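3.2 Drying position and storage of scalloped tableware

Racking was treated as its own step in the Malcombe study, separate from washing and from putting away. Earlier work lumps the three together and most of the small chips get blamed on the sink. Wavy rims are the trouble. A round plate settles between two tines, a scalloped one can sit on a lobe or in a dip, and it leans differently each time. Glaze is slick too. We kept to one rack type, wire, with upright dividers, and to dotted, scalloped pieces in mixed colors.

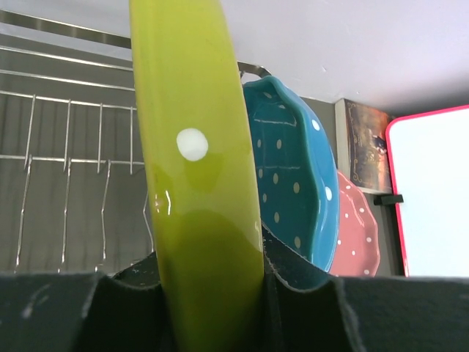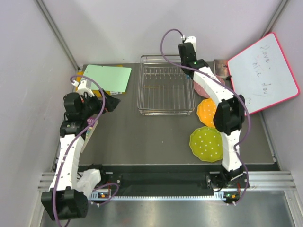
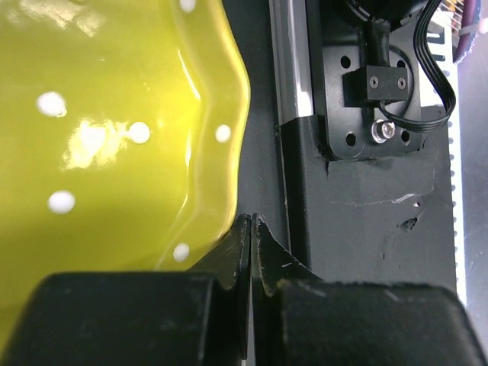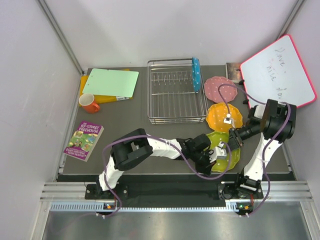
Figure 8. Scalloped tableware and, in three of the views, the wire dish rack.

Coding followed the Yammine scheme, with one change: a piece leaning on its neighbor counts as racked, not as stacked. Total 3109 placements coded, of which 1583 went in on edge at the first try. Rest needed a turn or a second slot. Contact between rims was noted seperately. Wissam Geagea coded the full set in March, a second coder took 37 sessions blind and disagreements were settled by talking them through.

Slot choice next. End slots filled first in most sessions, middle ones later, a pattern the Gremell rack data also show for plain round plates. Bowls are are harder to class, they take up two gaps or more depending on depth, so we report them apart from plates in Section 4.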